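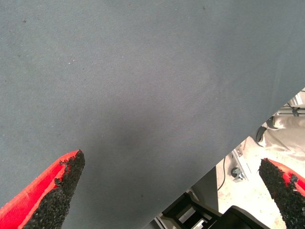 Progress report to the Jisley Fund
Project: Assisted gear assembly at the Ladcombe works
Reporting period: second half-year, ending October
Submitted by: Perkeck, Process Engineering

1. Status

The project is in its second phase. The training cell at Ladcombe is running, the first set of demonstrations has been recorded, and one of the two planned assembly tasks has moved from hand guidance to supervised operation. The other task, fitting the cover screws, is behind schedule. Spending is within the approved budget. We are asking for no change to the total, but we are asking to move one purchase into the next period (section 6).

2. Background to this period

The previous report described the gear bench as it stood before the project. Operators pick small gears from a bin, place each one on a peg, check that it turns, and pass the plate to the next position. The work is light but repetitive, and it was the position most often named in the yearly shift survey as the one people wanted to rotate out of. The agreed aim of the grant is to have a robot arm take over the placing step while the checking step stays with the operator.

Sadowski supplied the arm and the control software under the existing service contract. Perkeck built the bench, the plates and the part presentation.

3. Work completed

3.1 Bench and surface

The bare bench top used in phase one was replaced by a stretched gray cloth. On the bare surface, gears slid when the fingers closed slightly off center, and reflections upset the wrist camera. The cloth has corrected the sliding. It picks up lint and must be brushed at the start of each shift, and this has been added to the opening checklist.

3.2 Demonstrations

Operators guided the arm through the placing step by hand while the wrist camera and joint positions were recorded. A total of 800 demonstrations were accepted. Recordings were rejected when the operator stopped partway or when the gear left the cloth. The accepted set covers gears lying flat at different positions and distances from the plate. It does not yet cover gears that overlap, and it has few cases where the gear starts close to the rim of the plate.
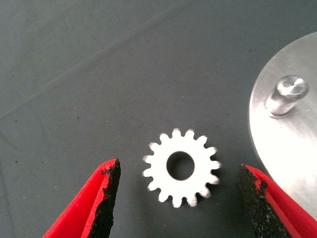 Figure 1. Wrist camera view of the placing task: gear on the cloth between the open fingers, plate and peg at right.

The gear has to be gripped across the teeth, lifted, carried over the peg and lowered so that the bore goes over the shaft. Most of the difficulty is in the last step. Bright light on the gear washes out its outline in the camera view, and the software then has less to work with when it judges the center of the bore. A diffuser for the bench light has been drawn up and will be fitted early in the next period.

3.3 Gripper pads

The fingers carry black rough-textured pads on their inner faces. These hold small gears well, but the edges of the pad material become ragged with use, and crumbs can end up on the cloth. Pad condition is now checked at shift change. We have asked Sadowski for a denser pad with the same grip. If that is not available, the present pads will be kept and replaced on a fixed interval. The interval has not been set.

3.4 Supervised operation

Supervised operation of the placing task began in the last third of the period. The operator stands within reach of the stop button and clears faults. The most common fault is a gear that comes to rest tilted on top of the peg. The arm does not yet recognize this condition and will go on to the next gear unless it is stopped. Detection of a tilted gear is the main software item for the next period.

4. Effects on the people at the bench

The funder asked for this section to be expanded.

Staffing. The number of people on the gear bench is unchanged. The placing position has been converted to a cell attendant position at the same pay grade. The works council has asked for the grade to be reviewed when supervised operation ends, on the grounds that fault clearing calls for more judgment than placing did. Management has agreed to the review but not to its outcome.

Training. 22 operators have completed the basic course, which covers safe approach, the stop circuit, hand guidance and brushing down. A longer course on fault clearing and restarting the software has been given to the shift leads only. Operators have said that this leaves them waiting when a lead is elsewhere on the floor. The complaint is fair, and the longer course will be opened to all cell attendants.

Physical load. Reports of wrist and thumb discomfort from the position have gone down. The period is short and the position was also rotated more often than before, so we do not claim the arm as the cause. Hand guidance brought its own complaint: moving the arm for a full session tires the shoulder. Guidance sessions are now limited to roughly 2 hours per person per shift.

Pace. Under supervision the arm is slower than an experienced operator. Attendants described the first weeks as dull, with long stretches of watching. They now prepare plates for the next position between faults, at their own suggestion. This has worked well enough to be written into the task description.

Recording. Some operators were concerned that the cameras could be used to judge individual performance. The wrist camera sees whatever is in front of the arm, and that can include the floor and the legs of anyone standing near the bench. Recordings are stored without operator names, are open only to the project group, and may not be used in personnel matters. A written statement to this effect is posted at the cell.

5. Delays and open risks

The cover screw task is behind because the screw feeder was delivered with the wrong track width. The replacement track has been ordered. No demonstrations for this task can be recorded until it arrives.

Cables in the cell are still routed temporarily. A permanent route has been agreed with the electrical department and must be in place before the cell can be used without a lead present.

If the denser pads change how the fingers close on the gear, part of the demonstration set may have to be recorded again. We have kept operator hours in reserve for this.

6. Plan and request

Work for the next period, in order:

Fit the light diffuser and repeat the placing trials.
Add detection of a tilted gear.
Complete permanent cable routing.
Open the longer course to all cell attendants.
Record additional demonstrations with gears near the plate rim and gears that overlap.
Install the replacement feeder track and begin the cover screw task.

We request approval to move the purchase of the second gripper set into the next period, so that it can be ordered with the final pad material. The amount is unchanged. A decision before the feeder track is installed would let us place both orders together.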